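Finding Gaps and Islands in a Table of Dates

If you've ever been asked "how many days in a row did each customer log in?", you've already met the gaps and islands problem, even if you didn't know it had a name. It's one of my favourite things to show people who are new to SQL, as the answer is so short once you see it!

An island is an unbroken run of values. A gap is whatever is missing between two islands. Let's say we have a table called Logins, with a CustomerName column and a LoginDate column, one row per customer per day. We want the start, the end and the length of every run.

Step 1: Number the rows

Start by giving each customer's rows a number, in date order:

SELECT CustomerName, LoginDate,
ROW_NUMBER() OVER (PARTITION BY CustomerName ORDER BY LoginDate) AS rn
FROM Logins;

Nothing clever yet. The PARTITION BY makes the count start again at 1 for each customer.

Step 2: Take the number away from the date

Now the lovely bit. While the dates are consecutive, the date goes up by one day each row and so does rn. Subtract one from the other and you get the same date all the way through the run. As soon as a day is missed the result jumps, and you have a new island.

SELECT CustomerName, LoginDate,
DATEADD(day, -rn, LoginDate) AS grp
FROM Numbered;

(Numbered is the query from Step 1, wrapped in a common table expression. Call the result of this one Grouped.) The value in grp doesn't mean anything as a date, so don't try to read it -- it's only a label.

Step 3: Group by the label

SELECT CustomerName, MIN(LoginDate) AS StartDate,
MAX(LoginDate) AS EndDate, COUNT(*) AS DaysInRow
FROM Grouped
GROUP BY CustomerName, grp;

On my test table of 1,334 rows the longest run was 21 days, by a customer called Omby.
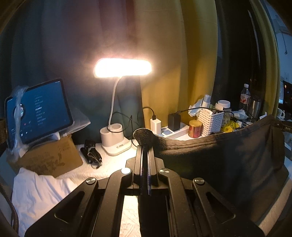
Watch out for duplicates. If Omby logs in twice on a Wednesday and both rows are in the table, rn moves on but the date doesn't, and your island splits in two. Either run a SELECT DISTINCT first or swap ROW_NUMBER for DENSE_RANK. If you go for DENSE_RANK, change the count to COUNT(DISTINCT LoginDate) as well.

Times will trip you up too. Cast the column to a plain date before you do anything else.

Mahnaz Mohammadi wrote in to ask about finding the gaps instead. For that, have a look at LEAD, which fetches the next row's date -- any pair more than one day apart has a gap between them. Do try it on your own data!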